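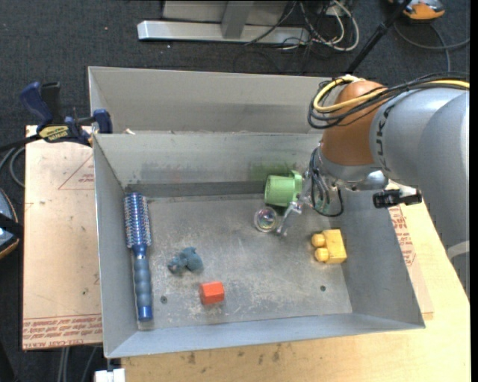 The unit at the back of Clutthorpe's old dairy has been a shared workshop for years, mostly given over to lathes and bicycle frames. Since January, one bench has belonged to an arm that sorts household odds and ends between two metal bins.

Prapai Somboon and Noémi Boros pay £34 a month each for the space. Somboon used to repair packing lines in Bonley and does the wiring. Boros writes the software, usually after nine at night when the bandsaws have stopped.

The front bin is held down with a clamp. An early version had them loose on the tabletop, and every bad grasp pushed them a little further out of line, so the positions in the software no longer matched the bench. Boros lost most of a Friday to that.

What goes in them is whatever turns up at home. A hairbrush is awkward because the bristles and the handle need different grips. Cups are worse when they lie on their side. Small clear things remain the hardest, and the pair have no good answer for them yet.

They log every attempt. The last full run was 171 picks with 60 failures, most of them near the walls, where the fingers have little room. Somboon wants to make narrower tips before trying again. The cables also need rerouting.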